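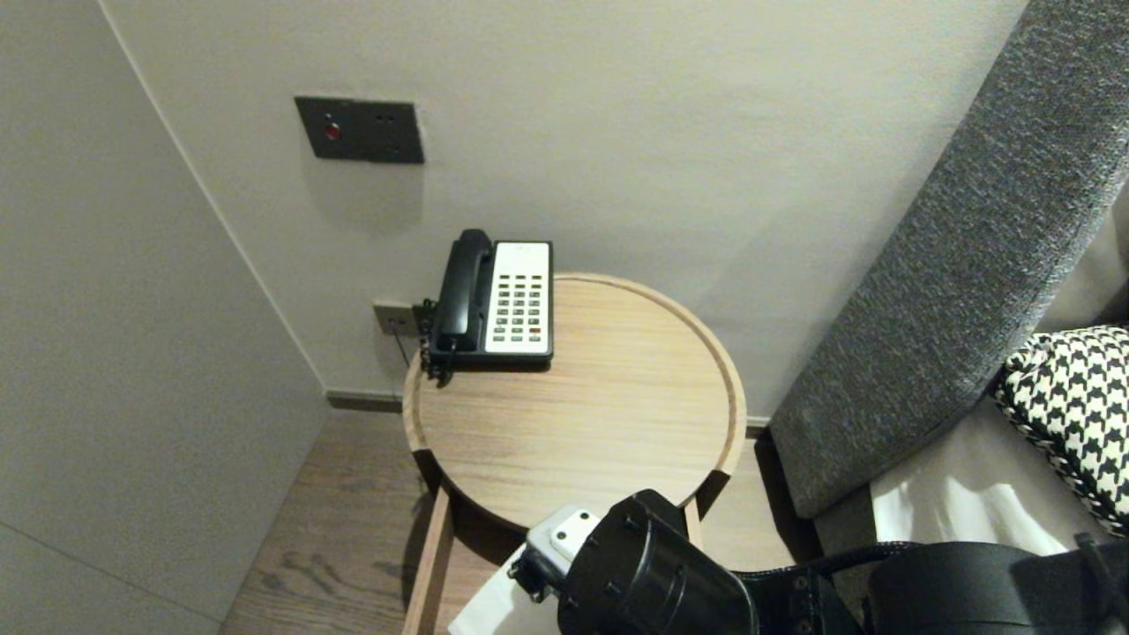
The guest room corner at the open day, with the side table, the desk telephone and the robot arm.

Household tips from the Stelitix open day in Stestden
Posted 10/18/18

I write on this page mostly about cleaning and small repairs. This time I went to see the open day of Stelitix, where they show robots that do work in the home. The visit was in a furnished guest room, and visitors could stand at the door and watch for as long as they wished. I stayed for 80 minutes. I am not a technical person, so I give here the things which I found useful for my own rooms.

The arm was working at a round side table with a telephone on it. The operator explained to us that a robot has trouble with the same things in a room that give trouble to a person with a cloth in the hand: cords, raised edges, and furniture standing too near to the wall.

Tip 1. Look at the cord before you dust the table.
A coiled telephone cord likes to hang over the edge of the table. If you wipe toward the cord, the cloth catches it and the telephone moves together with the cloth. Lift the telephone with both hands, put it on the bed, and wipe the empty top. Then put it back with the cord to the wall side.

Tip 2. A table with a raised rim needs a dry brush first.
The crumbs and the dust go into the small corner between the top and the rim. A wet cloth only pushes them deeper. I use an old soft paintbrush and go one time around the full circle. After it a slightly damp cloth, along the grain of the wood, and then a dry one.

Tip 3. Clean the floor under the table from low down.
The Stelitix people have a second, small camera near the fingers of the robot, and this I liked very much. From the height of the floor one sees a different room. At home I now put my telephone on the floor with the camera open and look what is there under the furniture.
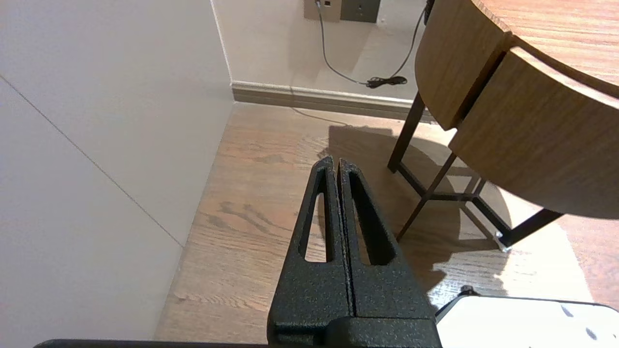

Gripper fingers closed, with the table legs and the wall cables behind.

Cables which lie in a small heap near the baseboard collect more dust than any other place in the room. Roll the extra length into a loose loop, close it with a soft band, and hang it a little above the floor. Do not pull the band tight, the cable should not be bent sharply. For legs with crossbars use an old sock on the hand, it goes around a thin bar better than a cloth.

Tip 4. Use the sun.
When low sun comes over the floor, every streak can be seen. I do my floor check at that hour and not in the evening under the lamp. In April I found in this way a long scratch under my own table, 24 centimeters, which I had never noticed.

Tip 5. Leave a space for the hand.
I measured my side table at home after the visit and moved it until I had 63 millimeters to the wall. Now my hand with a cloth goes behind it and I do not need to move the table each week.
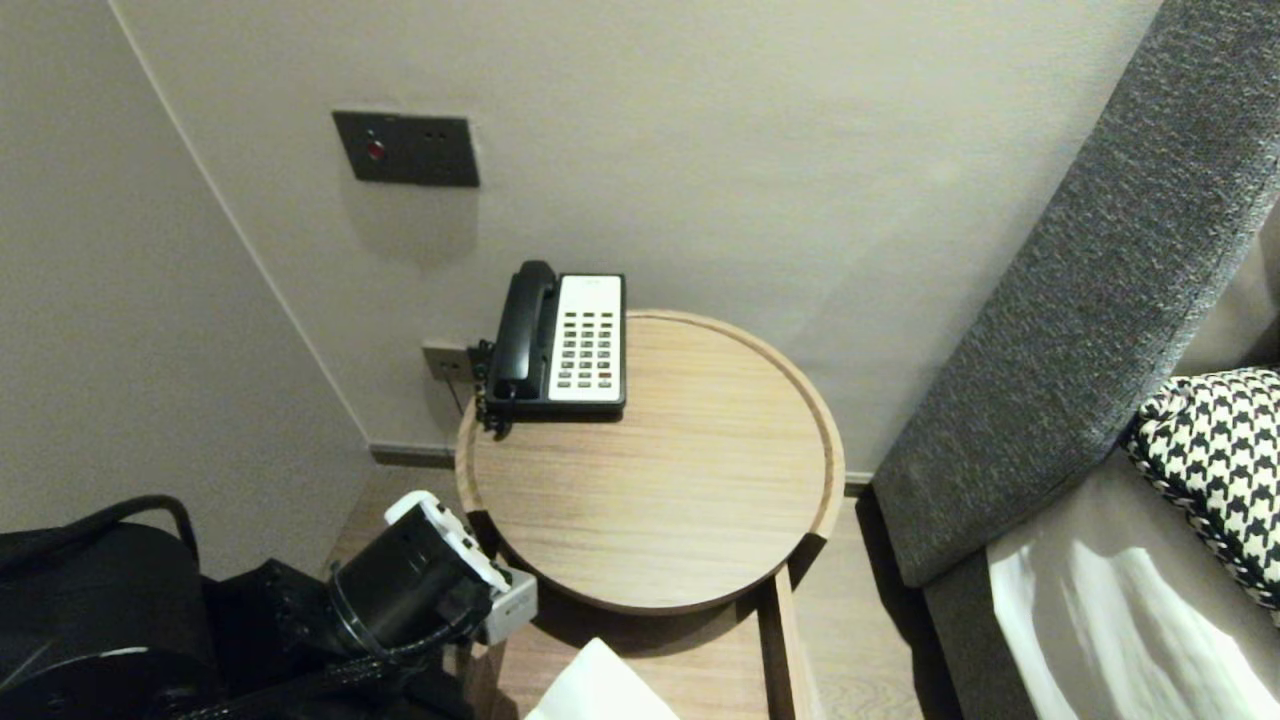 Woven fabric next to a wooden table should be cleaned before the table and not after, as the dust from the fabric falls on the wood. Use the vacuum cleaner with the small brush, from the top down. A cushion with a pattern can be beaten outside. If it has a braided edge, brush the edge by hand, following the direction of the braid.

For the wood I mix 100 milliliters of lukewarm water with one drop of dish soap. Please try it first on a hidden place, for example inside of a leg. For wall plates and switches use only a dry cloth.

The next open day will be in Lisov. I will write on this page when I know the hours.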